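2023-02-15
By Isabelle Caron

The school trunks of Rondton

The exhibition about the Rondton tannery fits into three trunks. Each one is the size of a large suitcase and holds folding panels, a set of copied letters, a box of sound recordings with a player, and a binder for the teacher. They leave the Doucette Museum on a Monday-to-Friday loan, go by van to a school or a library, and come back with bent corners and sometimes with extra paper in them that students have written.

The museum sent out the first trunk as a trial. It had no money for a permanent gallery on the tannery and no space for one either. The old hide store, where a gallery might have gone, was full of farm tools that had been given to the town over many years. A traveling show was the cheapest way to put the story in front of people, and the museum's director, Ghislain Gagnon, thought it would run for one winter.

"We printed the panels on board that was meant to last six months," he says. "I would have paid for better board if I had known."

The tannery employed 755 people at its height, in a town that was not much bigger than the workforce and its families. Many of them had come from abroad on contracts signed before they left home. The contracts fixed their wages, their rent and the store where they bought food. When the workers went on strike over the rent, the company had 56 families put out of their houses in February, in the snow. Most of them left the region. The houses were let again by spring, and the strike dropped out of the town's own account of itself. The centennial book, which ran to a little over two hundred pages, gave it one sentence.

What survived was mostly paper. A clerk at the company kept carbon copies of the eviction notices, and his daughter gave them to the museum in a hatbox. There were also letters that families sent back to Rondton after they had gone, asking neighbors about furniture they had left behind, a dog, a grave. Those letters make up the center of the show. Students get them as loose copies and read them out loud before they see any panel.

Kirsten Vachon wrote the binder. She taught history for years before she joined the museum, and she knew that a teacher with a free period and a borrowed trunk does not read forty pages of background. Her binder has a single sheet for each lesson. The first lesson gives no dates at all. Students are handed one letter per table and asked who wrote it, who it was written to, and what the writer wanted. The second lesson brings in the notices. Only in the third do they learn how the company, the sheriff and the town council each explained what had happened.

"If you start with the council's explanation, that is the one they remember," Vachon says.

Some parents objected in the early days. A few of the family names on the notices, and on the side that served them, are still common in Rondton. One school sent its trunk back unopened after two phone calls. The museum offered to black out the names on the copies, then decided against it after talking to descendants on both sides. The names stayed. The school borrowed the trunk again the following year and has done so ever since.

The trunks have now been out to places well past the valley. The library in Mundard kept one for a full month and set it up in the reading room, where adults could use it in the evenings. It had 700 visitors, more than the museum's own building sees in a quiet season. People brought things with them – pay slips, a rent book, a photograph of a picket line that the museum had never seen. Gagnon drove over twice with a scanner.

That month changed his mind about a permanent room. The farm tools have since been moved to a barn that the county rents out, and the hide store has been cleared, rewired and painted. Kovard, a small exhibit firm, did the cases and the lighting. The new gallery opens this spring with the original letters on show for the first time, in drawers that visitors pull out themselves. The drawers keep the paper in the dark between readings, and they were the most argued-over item in the budget.

There is a long table in the room as well. School groups will work at it, using the same copies and the same single sheets that travel in the trunks. Gagnon wanted it left plain, with no labels and nothing fixed to the top, so that a class can spread out the letters and put them in order.
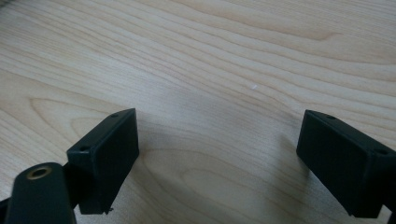

Jaxon MacLeod would have liked the money to go into more trunks, and he has told the museum so. A gallery is fine for people who can get to Rondton, he says, but his students are two hours away by bus and the trip takes a whole school day. In his view the story did its best work in ordinary classrooms, next to the coats and the lunch bags, and he worries that the trunks will be left to wear out once there is a room to look after.

Vachon says the trunks will stay on the road. Two of them have been rebuilt with new panels, and the third will be done when it comes back from its current loan. The booking calendar is full until the summer break. She does agree that the gallery will take up staff time, and that the museum has not yet settled who will drive the van.

The binder is being revised too. Godelieve Verbeke, whose grandmother was put out of a company house at the age of nine, has recorded an hour of what she was told as a child, and an edited version will go into the sound box. She speaks about the furniture at length. The family had left a sideboard with the people next door and wrote for it several times over the years, and the letters about it are in the collection. The replies are not. Verbeke has asked the museum to say so on the lesson sheet, and the new version does.

Schools and libraries that want to borrow a trunk can apply to the museum's education office. There is no fee, but the borrower pays for the van one way.

Contact the editors | Copyright 2023, all rights reserved | Back to top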